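Lilleo Chess Club – Tournament Software Support
Ticket: Ratings file rejected after round six
Status: Closed
Opened by: Leonie Treloar
Assigned to: Anjani Sinaga
Opened: 12/3/21

Reported problem

Results for rounds one to five of the Mudgway Open went up without trouble. The file for round six is rejected on upload with "Player code not matched, board 2". The pairing program (Risen) shows the result correctly and the crosstable adds up. Restarting the program made no difference. Pairings for round seven can't be published until this is cleared.

Reply 1, Anjani Sinaga

Please send the export file as it stands, without opening it in a spreadsheet first. Also confirm whether any player was added or edited between rounds five and six.

Reply 2, Leonie Treloar

File attached. One edit: Flynn Mahuika was entered with an old rating and I corrected it from the printed list before pairing round six. He had White on board 2 against Rochelle Hoani, drawn.

Reply 3, Anjani Sinaga

Checked the export. Mahuika's line has the right name and rating but the player code field is blank. When a rating is typed over by hand, Risen treats the entry as unlinked and drops the code at the next save. The earlier rounds were exported before the edit, so they went through.

To fix:
Close the round six window.
Open Players, select Mahuika, choose Link to list.
Pick the entry with the matching date of birth. There are two Mahuikas with the same initial.
Save, then export round six again.

Don't delete and re-enter him. That gives him a new pairing number and his colour history is lost.

Reply 4, Leonie Treloar

Linked and exported. Board 2 is now accepted. New message: "Rating difference exceeds 300, board 14". The result is entered correctly, the lower-rated player did win.

Reply 5, Anjani Sinaga

That one is a warning and does not block the upload. Tick Accept and continue. It appears for any upset over the limit, which is set under Options, Checks. The default is 300. Some organisers lower it to 100 for closed events, where a wrong result is easier to miss. 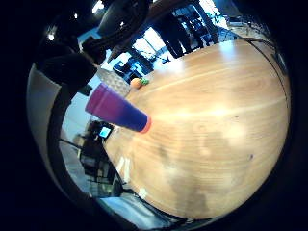 Photo: Saskia Costigan

Reply 6, Leonie Treloar

Accepted and uploaded. Round seven pairings are published. Mahuika has Black, as expected from his colour history.

One remaining point: the live page at Uvileck still shows him on his old rating.

Reply 7, Anjani Sinaga

Uvileck keeps its own copy of the player list and only reads it when the event is created. Go to Event, Refresh players. Results already posted are kept. With an entry list under 1,000 names it should finish within a minute. Do it between rounds, as the live boards stop updating while it runs.

Reply 8, Leonie Treloar

Refreshed before round seven. Rating now correct on both. Please close.

Closing note

Cause: player code lost after manual rating edit.
Fix: entry relinked to list, round six exported again.
Follow-up: request sent to the developer for a prompt when a rating is typed over on a linked player.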